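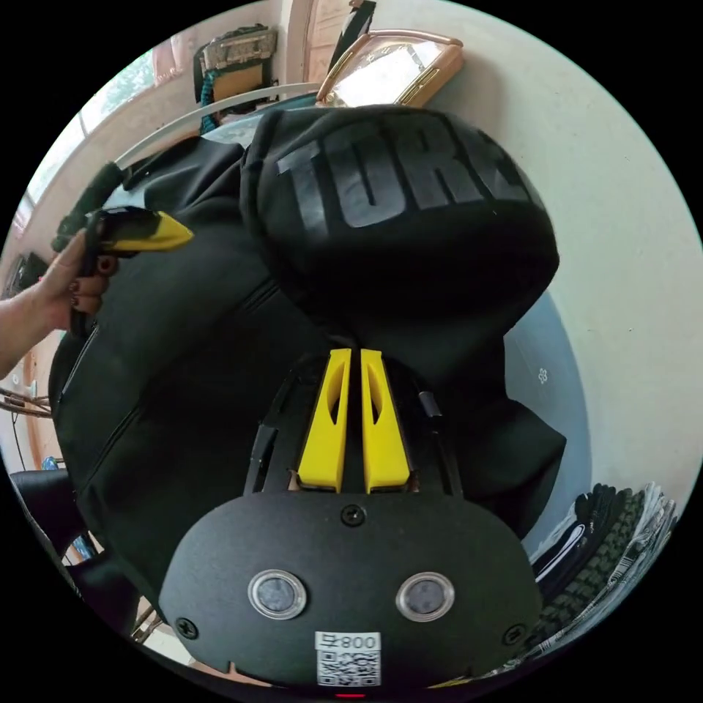
Summer Project Report: Teaching a Policy to Handle Laundry, One Hoodie at a Time

Where this project came from

I signed up for the Kotian summer project thinking I'd spend June training models. I spent most of June folding clothes. The plan on paper was simple enough: collect a set of two-handed demonstrations with handheld grippers, clean them up, and train a small policy that can pick up a garment and get it into a decent starting position for folding. The training part took four days. Everything else in this report is about the data, because that's where the hours went (and where I learned the most, even if I complained the whole time).

The project name is Skelitz, which was already on the shared folder when I joined, so don't ask me what it means.

What I was collecting

Each example is one short recording per gripper, plus the finger opening over time. You hold one gripper in each hand and do the task with the fingers only, no cheating with your thumbs. I split the work into two tasks:

Task 1, flat: the garment starts on a surface, and you grab the hood or collar and straighten it.
Task 2, hanging: the garment starts hanging up, and you take hold of the hood from both sides and square it.

I wanted real homes for this and skipped the lab bench completely. The set we inherited, Basonach, was all shot over one gray table under one lamp, and a policy trained on it fell apart the second I put a patterned tablecloth down. So bedrooms, round tables, windows, mess. All of it stayed in.

How much I ended up with

I recorded 2,851 demonstrations over the summer. Of those I threw out 333, mostly for lost tracking and a few where I forgot to sync the pair before starting. I'm kind of proud of that ratio – my first week was much worse, and I re-recorded a whole afternoon after finding out the clocks on the two grippers had drifted apart.

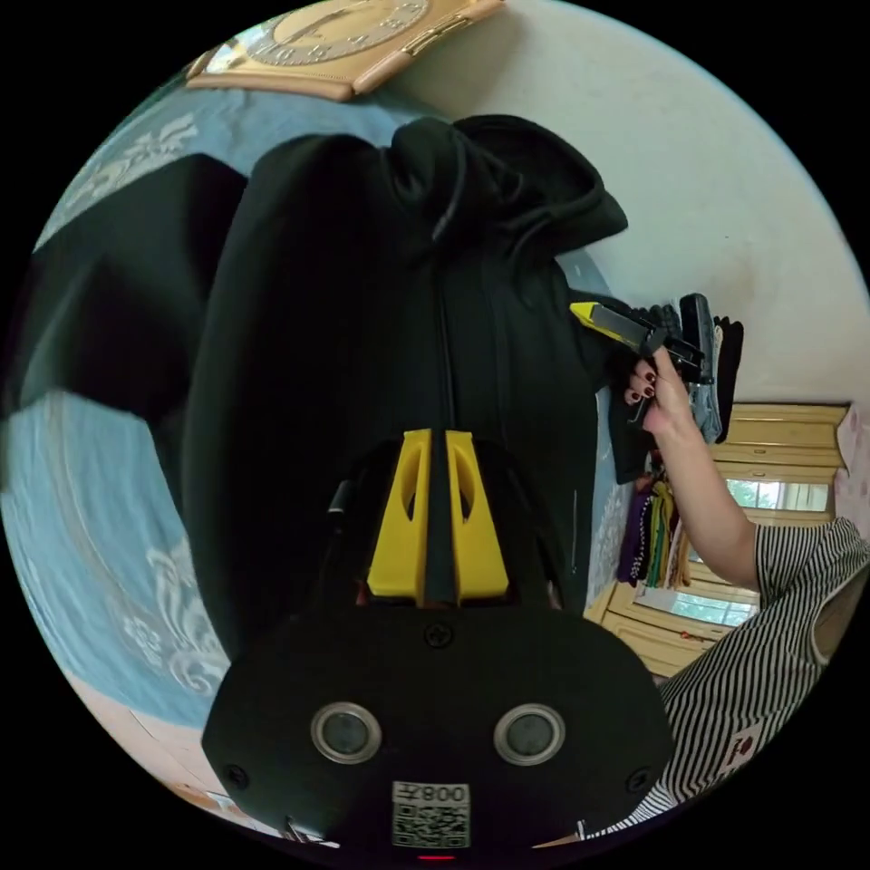

Black fabric turned out to be my biggest headache, and I should have seen it coming. The tracking software (we use Prunik for that) needs visual features to hold on to, and a dark garment filling most of the view gives it almost none. My losses on dark clothes were way higher than on anything light or striped. What saved the hanging recordings was all the stuff around the edges. With a black hoodie straight ahead, the tracker could still lock onto the white flowers on a light blue bedspread, or the wooden clock on the wall, or scarves hanging off to the side. The wide lens earns its keep there. I started checking for that kind of clutter before pressing record, and if the corner was too bare I moved.

The second problem was zippers. The two yellow fingers on each gripper close nicely on a fold of cloth, but put them on a zipper and they slide, and then you get a demo where the hand clearly wanted one thing and the cloth did another. I went back and forth on whether to keep those. In the end I kept the ones where I recovered within a couple of seconds, with a "slip" tag, and dropped the others.

Training and results

The policy itself is nothing fancy. I trained one on flat only, one on hanging only, and one on both. For testing I gave each of them 20 tries on garments that weren't in the training set. The combined one did best on flat, which surprised me, and it was about even with the hanging-only one on hanging. All three still struggle when the hood is folded over on itself – they go for the top edge and come away with a single layer.

What I'd do differently

I'd write the labeling rules first. I changed my mind about what counts as a finished demo halfway through, and relabeling the early batches ate most of a week. I'd also take more breaks, seriously! Your grip gets lazy after an hour, the fingers don't close all the way, and you can see it in the width plots if you know where to look.

Still open

The slip-tagged demos haven't been tested separately yet. I want to train once with them and once without, same seed, and see if they help with recovery. The code and labels are in the Skelitz folder, with notes on the two label versions in the readme. Final upload was Mon 30 August.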